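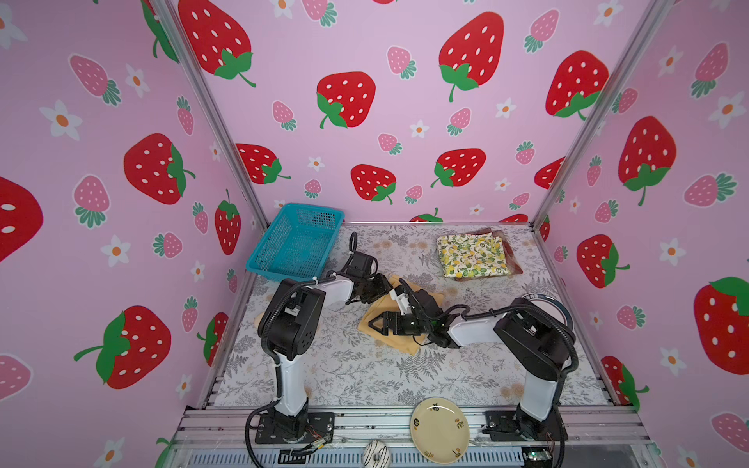

How many episodes should an operator record for one task?

The standard order for a cloth-handling task is 200 accepted episodes per station. Rejected episodes do not count toward the total and remain in a separate folder until the task is closed.

Filed under: Guides > Bimanual Stations > Recording
6 min read | 3 comments | 14 shares

Section 4. Recording Demonstrations with Soft Goods

This section applies to the Dolledia two-arm station running Arano Recorder. It replaces the text issued in December. Revised 7/19/18 by Souad Fawzy, Brillolance Training Data Office.

4.1 Before the session

1. Confirm that the station has passed the joint check in Section 3. Do not record on a station with an open fault.

2. Select the task card in Arano Recorder and read the instruction line aloud to the second operator. Both operators must agree on the end state before the first episode.

3. Open the live view for each wrist camera. Both fingertips must be visible at the bottom of the picture when the gripper is open. The other arm may enter the view.
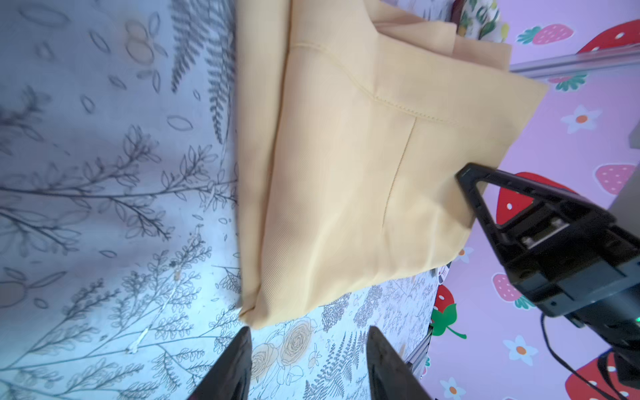
4. Set the exposure to Fixed. Automatic exposure changes the color of pale cloth from one episode to the next, and these episodes will be returned by review.

5. Enter the operator code and the station code. Names are not stored with the recordings.

Note: Patterned table covers and wall panels are part of the station set and are changed on the schedule kept by the shift lead. Operators do not change them during a session. If a cover has shifted, smooth it by hand with both arms parked and log the adjustment.

4.2 Recording an episode

1. Place the items as shown on the task card. Where the card says "free placement," vary the position and angle of each item between episodes. Do not return an item to the same spot out of habit.

2. Move both arms to the home pose and press Start. Wait for the tone.

3. Lower the gripper over the cloth with the fingers open. Approach at a steady speed. Long pauses above the cloth are kept in the recording and the model will learn them – if you need to think, stop the episode and begin again.
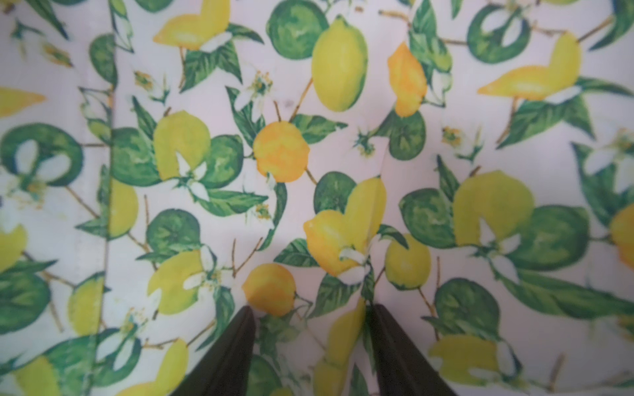 Fingers should meet the fabric close to an edge or an existing fold wherever the task allows it. A grasp taken from the middle of a flat cloth tends to lift a peak of material that slips out during the carry, and the second arm then has no clear edge to take hold of.

4. Close the gripper until the fabric is held, then lift. Do not close further once the cloth is secure.

5. Where both arms are used, keep the elbows apart and let one arm finish its grasp before the other begins to pull.

6. Release the item, return both arms to home, and press Stop. Mark the episode Accept or Reject before starting the next one.

CAUTION: Keep hands outside the frame while the arms are powered. To reach an item on the table, press Hold and wait for the amber screen.

4.3 Padded items

Cushions and other padded goods are recorded under the same procedure, with the following changes.

1. Set the grip limit to Low on the Lamrani control panel.

2. Grasp across the narrow side so that the item compresses between the fingers. Zippers and pulls must stay clear of the fingertips.

3. If two similar items are on the table, handle only the one named on the card.
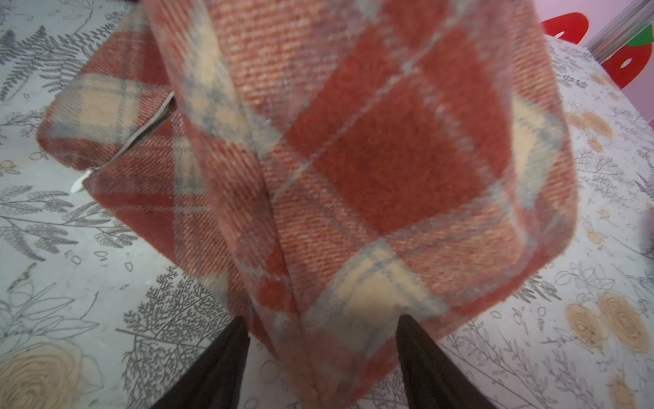
4. Lower the item until it touches the table before opening the gripper. Dropped items are marked Reject, including those that land in the correct place.

4.4 After the session

1. Park both arms and switch off motor power.

2. Start the upload and leave the station on until the progress bar closes. Up to 20 episodes can be held locally if the network is down.

3. Report cloth damage, loose cables, or camera drift to Mounir Zerouali, Station Maintenance, using form 739.

Note: Stations are recalibrated after 1000 episodes, counting both accepted and rejected recordings. The recorder will lock at this figure – the lock can be cleared only by Maintenance.

Continue to Section 5, Reviewing and Labeling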